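Daltby open day, February: airbrush and weathering benches

I took the early train and was inside the Daltby unit before 10. The open day covers the casting room, the paint benches and a small sales counter, and visitors can go through in any order. I started with casting. Omatar runs its resin through a pressure pot at 60 psi, and the demonstrator passed along two torsos from the same mold, one cured under pressure and one not. The second had pinholes under both arms and along the collar. A cross-section of each sat on the bench with a loupe.

The Panov bench was next, for primers. Their gray was being sprayed on resin, printed and white metal parts from a 0.3 needle, with 12 minutes between coats. Printed parts needed a longer wash than I give mine. I asked about adhesion on metal and was told to key it with a fine abrasive first. 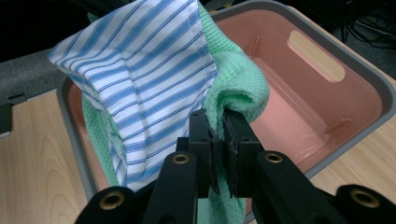

Yi-chun Cheung had the afternoon session on painting cloth at 1:10 scale. Her method starts with the fold map: highlights and shadows are blocked in with two values only, and any pattern goes on after the folds are settled. Stripes are the usual failure. On a shirting pattern, white with a medium blue band and thinner pale pinstripes next to it, the spacing is even but the lines have to bend with every crease, and a hem running diagonally will cut across them. She paints the wide band first, then the pinstripes, then glazes the shadow color over both. For waffle texture she stipples and does not attempt a grid at this scale.

The sales counter had Odera brushes in sizes up to 5 and a rack of pigments. I bought one size 1 and bust number 457 from the seconds box, which has a short pour on the left ear. It should fill with putty. The casting room closed at 4, and I missed the second mold-making demonstration.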